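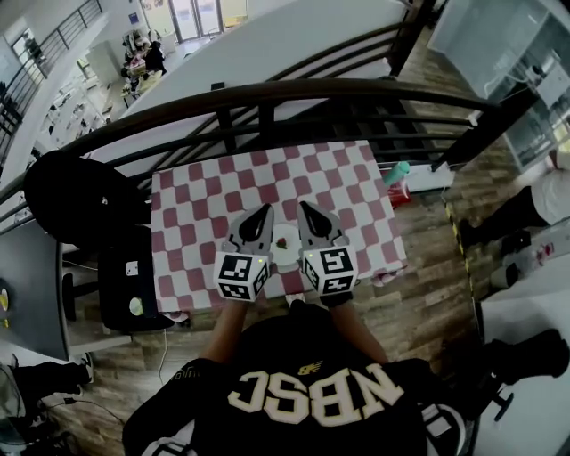 Red-and-white checks, a small white plate and a bite of something red and green.

I got to Soudabeh Ranjbar's place hungry, which was smart of me, because she won't talk about food until you've had some. She runs a supper club called Jadia out of her front room, two nights a month, and I'd been trying to get a seat since last spring!

"I never wanted a restaurant," she told me, pushing the bread my way. "I worked in one. I was at Mavromatis for years and I never once sat down with the people I cooked for."

So now she sits down. She cooks, she carries everything out, and then she pulls up a chair and eats with you (and yes, she will ask why you left the eggplant).

I asked about the mailing list, which has 1,715 names on it. She groaned. "My friend Pouran handles that. I don't look. If I looked, I'd start cooking for 1,715 people in my head."

Her herb stew is the one everybody writes to me about. She learned it from her aunt, who fried the herbs far longer than any cookbook allows. "Until you're scared," Soudabeh said. "Then a little more."

And dessert? She keeps it small — fruit, tea, maybe a cookie if she baked that morning. "People are full. Let them talk."

The next supper is 28th March. Pouran says there are two seats left, and one of them is mine.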